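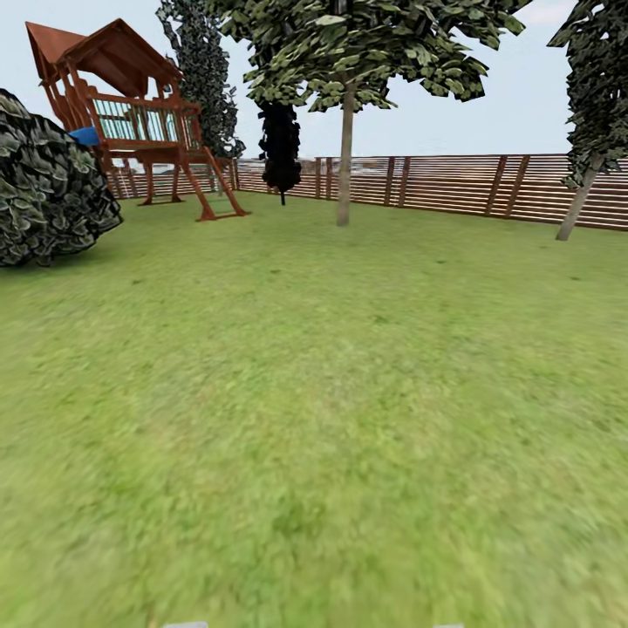
Re: [Ranari-list] Outdoor piece, September

Hi all, me again. I've been rereading the 1979 score for the garden piece and I think we should do all 4 parts outside, audience included.

The Rorkel people say their lawn holds 35 seated. I'd put the chorus on the pale strip of paving along the white house wall – hard ground, so we'd hear every step.
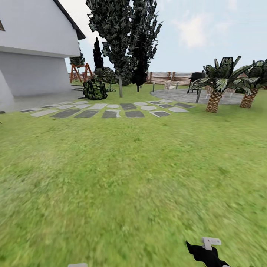
Part two worries me most, as it's nearly all silence. I'd love the speaker to start under the tall leafy tree with the thin gray trunk and drift out toward the audience, very slowly!

Anyway, what did folks think of the last draft?

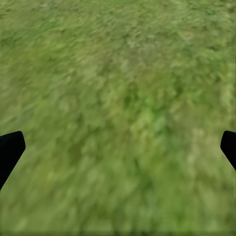
Clerelik wrote:
> I liked it, but the ending drags. Could we lose the second letter?

Yes! Cut it. I'll send new pages tonight.

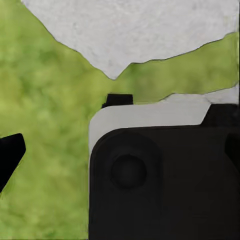
Filed under: Performance / Scores

Karabulut's notes are at item 1415 in the archive.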